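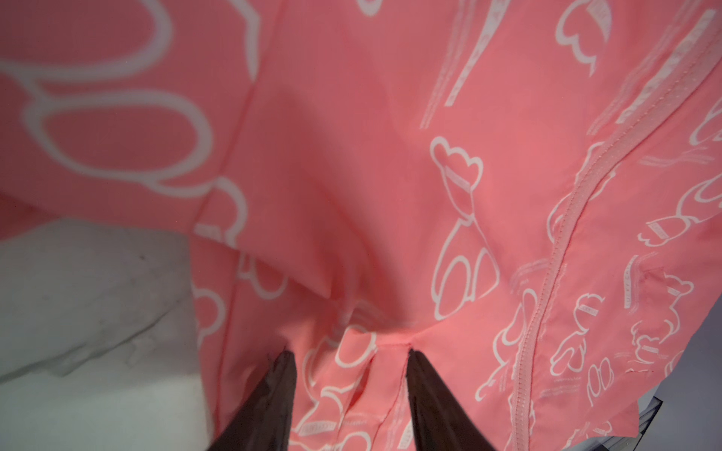

Baiba Sproģis has been folding children's clothes for a living for eight years, and she still considers the raincoat a personal insult.

"Cotton wants to be folded," she says. "A raincoat wants to be on the floor."

She runs the sorting room at Rozīte, a secondhand children's shop in Plotville, where 220 pieces can come through before the doors open. Pink outerwear covered in bears and bows is a category of its own. It sells by lunch, provided it can be persuaded to stay on a shelf.

Her method starts with the closure. "Do it up all the way, then lay it face down. People fold it open and wonder why it looks like a salad." The sleeves go straight back, the hood goes flat, and the whole thing is folded in thirds by someone with low expectations. Slippery fabric gets pressed with the forearm, never the palm.

Does she iron? She looks at me for a while. "On nylon? Once."

Her colleague Dzintra Lukoševičius belongs to the hanger school and says so from across the room. The two have been arguing since September. "Hangers take up space," says Sproģis. "Dzintra thinks space is free."

"I think four coats on the floor is also space," says Lukoševičius.

At home, Sproģis admits, her own raincoat lives on a doorknob — has done for years — and she sees no contradiction. "Nobody's buying that one."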